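Andimholm opens refill and return point for household bottles

Residents of Andimholm can now bring back empty bottles and jars to a permanent counter in the old post office building, next to the bus stop. The counter opened this month after a trial period in spring, and it is run by the local shop Mivum together with the municipality.

The idea is simple. People bring clean containers with a lid, the staff look at them, and the containers are washed again and filled with soap, shampoo, oil or vinegar. A customer pays only for what goes inside. If a customer does not want a refill, the container can be left at the counter and another family may use it.

During the trial the shop received 2,378 containers. Of these, 1,944 were good enough to be used again. The others had cracks, missing caps or a strong smell, and they went to normal recycling. The municipality says this result was better than expected, especially for small bottles, which are often thrown away with mixed waste.

Before the trial, many people in the town did not know what to do with small plastic bottles. The recycling station is outside the center, on the road to the harbor, and it closes at 4 p.m. Those who have no car must take the bus and then walk along a road without a sidewalk. A survey by the municipality last winter showed that this was the most common complaint about waste collection, more common than the price.

The new counter is open until 7 p.m. and has a small ramp at the side entrance. There is a bench inside, and a table where people can unpack what they brought.

Regular visitors have already found their own ways to prepare. Some keep a clear plastic box at home and put the bottles in it one by one until it is full, others come with a fabric bag folded in the pocket. Both are fine, the shop says, but glass and plastic should be packed separately.

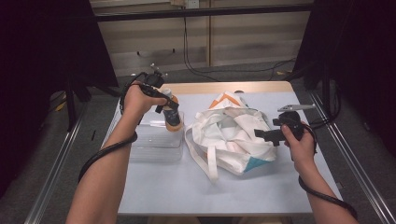 What the counter accepts

Plastic and glass bottles up to one liter are accepted, also jars with screw lids and pump bottles from soap. Labels can stay on, because they come off in the washing machine. Containers that held paint, motor oil, medicine or garden poison are not accepted, even if they look clean. Medicine should go to the pharmacy as before.

The staff ask people to rinse the containers with warm water and let them dry with the cap off. A bottle that is closed while still wet can smell bad after a few days, and then it has to be refused. Caps should be put back on before the visit, so that they do not get lost in the bag.

Costs and prices

Leaving a container is free. A refill of dish soap costs less than a new bottle in most shops in the area, but shampoo is almost the same price as before. Mivum explains that it buys shampoo from a small producer, Vasiliauskas, and that the price can go down if more people use the counter.

The municipality pays the rent of the room for the first two years. After that the shop has to pay it alone, or find a partner. The washing machine was bought second-hand from a school kitchen and can take 93 bottles in one round. It runs twice a day — in the morning before opening, and once more after lunch.

Not everyone is satisfied. Several residents wrote to the municipality that the money should be used for longer hours at the recycling station, which takes all kinds of waste and serves also the villages outside the town. The municipality answers that the station will get new hours in the fall, but it has not decided which ones.

Next steps

A second counter is planned in the neighborhood of Ronano, where roughly 200 households have signed a list to support it. The place is not chosen yet. One possibility is the entrance hall of the library, and another is an empty kiosk near the playground. The library has running water, but there is little space for shelves.

People from Ronano who do not want to wait can give their containers to the mobile library, which stops there twice a month. The driver takes them to the counter in the center. Refills are not possible on the bus, and there is room for only one bag per household at each stop.

Questions about the counter can be asked at the shop during opening hours, or at the information desk in the town hall.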